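Subject: Re: [home-order] Clear trays or closed boxes for desk small things?
List: Rilcombe home-order list
Posted: Friday, 9:40 pm

On Friday morning a member from the Skirketti group wrote:

> I have one table for everything and the small things always win.
> Erasers, little blocks, containers, bits I can't name. I bought
> closed boxes and now I can't find anything. Is it better to use
> open trays? And if they are clear, doesn't the table look as
> untidy as before? My table is pale wood and I would like to see
> some of it again.
>
> Also, where do you put the lamp? Mine is always in the way.

Hello,

I read your message twice because it was my own problem until June. Please excuse my English, I will try to be exact.

I had closed boxes too, 11 of them, from the Joltedon shop. They looked very nice on the shelf. The trouble was that I had to open three or four before I found the right one, and after that I did not close them. In the end the lids were one more thing on the table. I gave most of them away and I now work only with clear open trays.

For the size, I would say to buy bigger than you think, but low enough that your hand goes in without turning the tray. My first ones were so narrow that I had to tip everything out to get one piece. A wavy rim is no problem for daily use, but such trays don't stack well, so measure your shelf before you buy many.

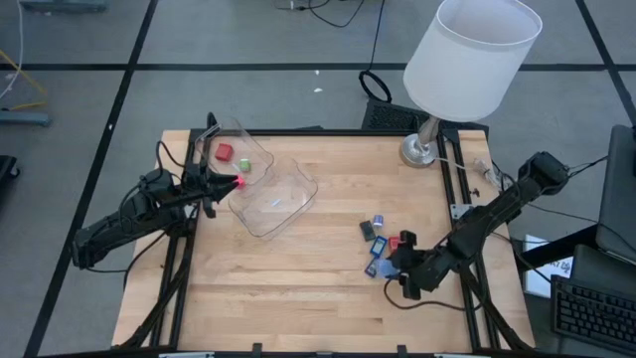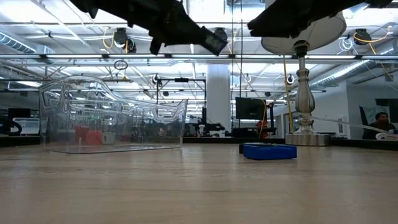
About your second question, whether clear plastic makes the table look untidy. I think it depends on how much you put in. When the tray is full to the top, yes, you see only a mixed heap. I try to keep very few things in each. In the second picture the red things are easy to find through the side of the plastic, even from a low seat, and this is the main reason I like the material. I don't have to stand up to look. In the first one you can also see how the wood shows through the tray, so a pale table stays pale. With gray or brown plastic I always felt that the table became smaller.

What I do in practice is simple. I make one group of the small things on the bare wood, a little away from the trays. Then I take them one at a time and put them in. I don't sort by color – I tried, and after a week I had forgotten the system. I sort by how often I use the thing. Large soft pieces, like foam blocks, I leave for the end, as they take much room and can hide a small item under them.

For the lamp, my advice is a far corner. A lamp with a round foot needs more place than you expect, and if it stands in the middle you will always work around it. Please put the cable behind the lamp and not across the table. I have pulled mine down one time and I don't want to do it again.

The trays need washing more often than boxes, this is true. I use warm water and a little dish soap, and a soft cloth, as the rough side of the sponge leaves marks. It takes me about 50 minutes for all of them, including the drying, and I do it once in a month.

One thing I have not solved is labels. On clear plastic the paper ones look bad and the glue stays. If somebody on the Sastry side of the list has found a label that comes off clean, I would be glad to know the name of it.

With kind greetings from Rilcombe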